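Chapter 2
The Coffee Corner

Makers of capsule machines promise a tidy counter. I have my doubts. 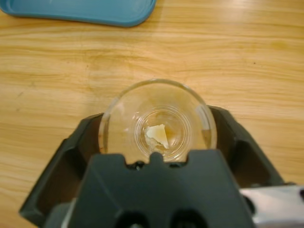
What should be cleared before brewing?
Any cup with scraps in it.

The Olus manual allows 90 seconds for this, which seems hopeful.

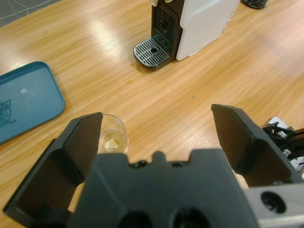 Fig. 2.1. Coffee machine, clear cup and blue tray.

Storage is sold as the cure for clutter.
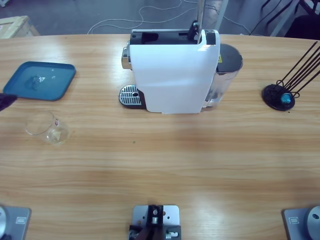 Capsule stands take up more room than they save, whatever Moradi claims. The round-based one holding a blue capsule needs its own share of table.

Residue is a duller matter. 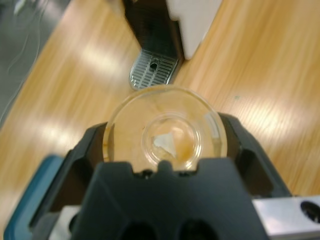 Fig. 2.2. Clear dish with a white fragment.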